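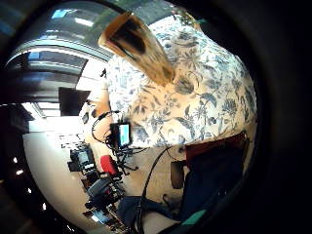

I've been cutting hair for longer than I care to admit, and this spring I get to announce something I've wanted since my first shop. Dakholm, our little salon and wig workroom, is opening a free hair bank for people who lose their hair to illness, and we're calling it Pritumton. It starts in March, and we need hair to get going! Long blonde hair like this, worn down the back over a blue and white flowered blouse, is the kind I get asked about most, and yes, we'd love it. We'd love brown, black, red and gray as well. Gray most of all, if I'm being picky, as plenty of the people who come to us are over 60 and don't want to go home looking like their granddaughters.

My name is Usa Ratanaporn and I own the place, along with my business partner, Panagiotis Antoniadis. He builds the wigs and I do the talking, so you're stuck with me for this one.

How it works: you book a donation cut, you come in with clean hair, we section it, tie it and cut it. The shortest length we can use is 10 inches, measured from the tie down. Curly hair can be pulled straight to measure. Color-treated hair is fine as long as it isn't brittle, but please, no dreadlocks and nothing swept up off a floor (we've been offered both). The cut is free and so is the blow-dry. If you've already got a ponytail in a drawer from years ago, bring it in and we'll take a look.

We ran a quiet trial over the winter, mostly by word of mouth, and 478 people put their names down to donate. I thought we'd get maybe a couple dozen! We managed to see 245 of them before we ran out of evenings, and the rest are first in line for March. If you're one of them and haven't had a call yet, you will, I promise. Nantana Onsri is working through the list and she starts with whoever signed up earliest.

On the receiving end, we can fit up to 200 people with a wig in the first year. Anyone being treated for cancer, living with alopecia or recovering from burns can ask for one, adults and kids both. You don't need a referral. You do need a fitting, which takes an hour or so in the back room with the door shut, and you can bring whoever you like. Panagiotis works one strand at a time with a ventilating needle, so a full wig takes him weeks, and I'd ask everyone to be patient with him.

"I make the front hairline last," he told me when I asked for a line to put in here. "If I'm tired I stop and do it the next day." So there's your quote.

The wig caps and the needles are being paid for by Espinoza, the fabric shop two doors down, and I owe them more cake than I can bake.

Donation cuts run every Thursday from 4 p.m. until the last person is done. Reporters and photographers are welcome at the first one, but please call ahead so we can check who's happy to be in a picture. Ask for Nantana at the front desk for donations or fittings, and for me if it's press. I'm usually with a client before noon, so afternoons are best.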